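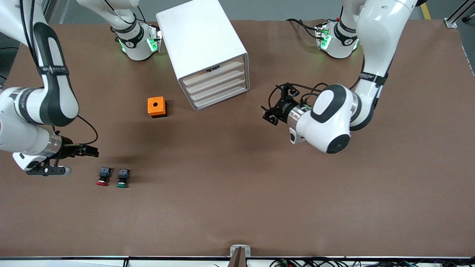

Vernano, 3/15/25
By Sunita Okafor

Home Tickets Parts and Spares Search Log out

Ticket 314: top drawer on the white desktop cabinet catches, plus sorting the push buttons
Status: open, waiting on Ginette

Hi all! Picking this up from Agathe, who opened it in January and has moved over to the Climell orders. I love a drawer problem, so thank you for leaving it to me.

What was reported: the top drawer of the little white four-drawer cabinet drags on the way in and won't close flush. The other drawers are fine. Agathe had already emptied the top one, wiped it out and put everything back, and the drag came back with it.

First try. Pulled the drawer all the way out and ran a finger along both sides. There was a tiny ridge on the left runner, the sort of thing you feel before you can see it. I sanded it with 300 grit, then 400, wiped it and slid the drawer back in empty. Beautiful! Smooth all the way, no scraping, shuts with a soft little tap.

Second try, loaded. Put the contents back and it caught again about an inch from closed. So the runner was part of it but there is something else going on. I took things out one at a time and the drawer closed fine as soon as the orange pouch was gone. The pouch is soft and it puffs up in the middle, so it rubs on the underside of the cabinet top. Folded flat it clears, but it doesn't stay folded for long.

Third try. Swapped the pouch to the bottom drawer and closed everything ten times in a row. No catching. Moved it back to the top, caught on the second go. I'm happy calling that the cause.

Now the push buttons. Two of them are still out on the brown work surface, along with the orange box, and I'd like them to have a proper home before this gets closed. Blandine suggested the second drawer, with a bit of foam so they don't roll. I tried it with an offcut and they sit really nicely. Please don't put them in the orange box, it is going back to Masson with the samples.

Reply from Blandine Sabatier
Great news on the runner! I have more foam if you want a full liner – it's the dark gray kind, cuts with scissors. Can the pouch live in the bottom drawer for good? Maëlys keeps her labels in there and I don't want to squash them.

Reply from Maëlys Guérin
Fine by me, labels can go up top. They're flat. Did you wax the runners as well or only sand?

Reply from Sunita
Only sanded so far. I've got half a stick of Wurkell wax in my bag and I'll do both sides tonight, all four drawers while I'm at it. Labels up top is a lovely idea, they'll never reach the lid.

Left to do:
Wax the runners
Cut the liner for drawer two and put the buttons away
Move labels up, pouch down
Ginette to check the top drawer with the labels in and close the ticket if it shuts flush

Ginette, if it still catches for you, tell me which side it drags on and how far in it gets – that helps a lot.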